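So Friday I finally made it to the open day at the old Brandance linen mill in Worport, after two years of saying I would! It's a 15 minute walk from the station and I got there just before the first tour — good thing, because the line got long fast.

We started in the dye room (the smell!) and then went up to the weaving floor, where one loom was running. So loud. I loved it.
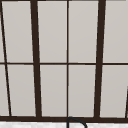 Dark frames, light gray glass.

I bought 2 dish towels in the shop and a slice of plum cake that was worth the 5 dollars. Grerkholm has its own mill day in September, so guess where I'm going next.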